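Água dura e outras coisas que aprendi na casa nova

Mudámo-nos para Onberg em setembro e só agora arranjo tempo para escrever sobre isso. A casa é mais pequena do que a anterior, tem bom sol de manhã e fica a 7 minutos a pé da padaria. O que não sabíamos era que a água da zona é muito dura.

O primeiro sinal foi a chaleira. Ao fim de umas semanas tinha uma crosta branca no fundo e o chá sabia a giz. Depois foi a máquina da roupa, que começou a deixar as toalhas ásperas. A Rodica Toma, que mora no andar de baixo há 23 anos, disse-me que toda a gente no prédio passa pelo mesmo e que cada um tem o seu método. O dela é vinagre branco para tudo. O meu acabou por ser ácido cítrico em pó, que cheira menos e sai mais barato comprado ao quilo.

Para a chaleira uso 30 gramas por litro de água. Aqueço sem deixar ferver, espero meia hora, deito fora e passo duas vezes por água limpa. Nas torneiras enrolo um pano embebido na mesma solução e deixo ficar enquanto trato de outras coisas. Não se deve usar em mármore verdadeiro nem em pedra calcária, que ficam baças. Em azulejo cerâmico nunca tive problemas, mas convém experimentar primeiro num canto.

A casa de banho é a divisão onde o calcário mais se nota, e a sanita é o sítio onde mais se agarra.
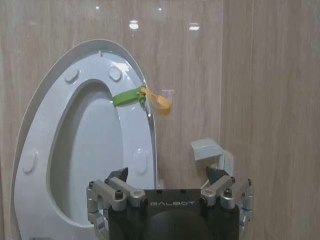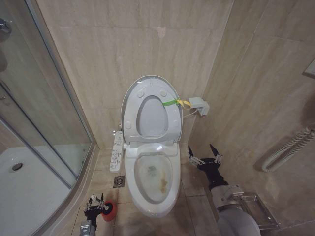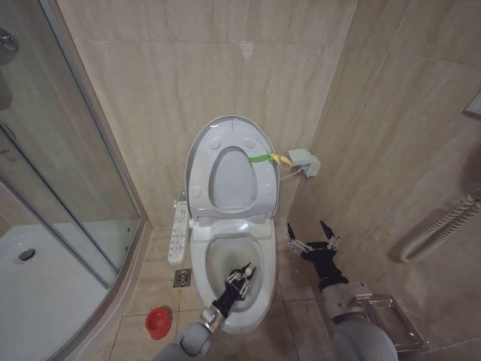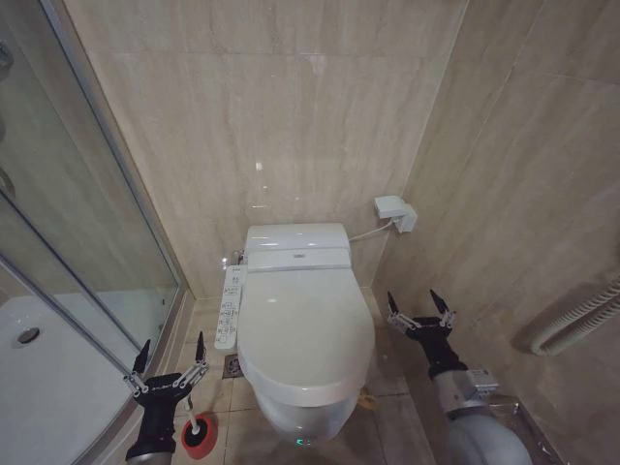
Sanita com assento elevado ou tampa fechada, conforme a fotografia.

O Kwame Ametepe perguntou-me nos comentários do texto anterior se valia a pena instalar um descalcificador. Pedi dois orçamentos. O mais barato obrigava a mexer na canalização debaixo do lava-loiça e a perder o único armário fundo da cozinha. Como a casa é arrendada, desisti. A senhoria, a Brândușa Grecu, não se opunha, mas também não queria pagar.

Em vez disso comprei um jarro com filtro para a água de beber. O café melhorou logo. O filtro devia durar um mês e cá em casa dura menos, porque somos 5 e bebemos todos muito chá. Já experimentei duas marcas de cartuchos e não notei diferença nenhuma entre elas.

Quanto à roupa, baixei a quantidade de detergente e deixei de usar amaciador. Ponho um pouco de ácido cítrico dissolvido em água na gaveta do amaciador quando lavo toalhas. Uma vez por mês faço uma lavagem em vazio a temperatura alta. As toalhas ficaram melhores, embora as mais velhas já não tenham remédio e tenham passado a panos do chão.

Falta-me resolver o chuveiro. Metade dos furos está entupida e a cabeça não desenrosca à mão. A Siham Awad vai emprestar-me uma chave inglesa. Se conseguir tirá-la, fica de molho de um dia para o outro e depois conto como correu.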